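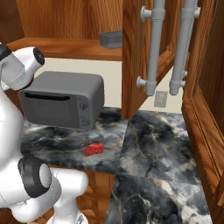
Since February I am running the kitchen task in simulation, and for most of that time I believed that the arm was doing well. The task is simple to say: take the piece of meat from the counter and put it in the toaster oven. I left a batch of 1,008 episodes running overnight, and in the morning the log said that 277 of them had failed. I was quite pleased with this, until I looked at the other ones.

My success check asked only one thing, if the centre of the meat is inside a box which I had drawn for the oven. The box was too big. It was 4 cm too deep at the front, so a piece of meat lying on the marble before the oven could be counted as cooked dinner. I replayed the episodes at half speed with a cup of coffee and became less happy with each one.

Then I found the worse fault. In 11 episodes the elbow of the arm went through the open door of the upper cabinet, as if the door was made of fog. There was no contact force and no warning. When I built the kitchen I had switched off collisions for the door, because it was shaking on its hinge, and I forgot to switch them on again. I had even written a note about it, in a file I did not open any more.

In simulation this costs nothing. But the plan was to move the same policy to the real arm at Usudholm, where the cabinet door is heavy and people stand near it. An arm which has learned that doors are air will push with full speed. I wrote to them the same afternoon and asked to wait with the transfer, and they agreed.

What I changed so far: the door has collisions again, with more damping on the hinge so it does not shake. The check now wants the meat inside the oven and the gripper away from it. Any contact between the arm and the furniture above a small force stops the episode and counts as a failure, also when the meat arrives in the right place.

The new numbers are much worse – I will write them here when the full batch is finished. I still do not know why the arm likes to swing so high on the way to the oven.

Contact | © Udosel notes | Back to top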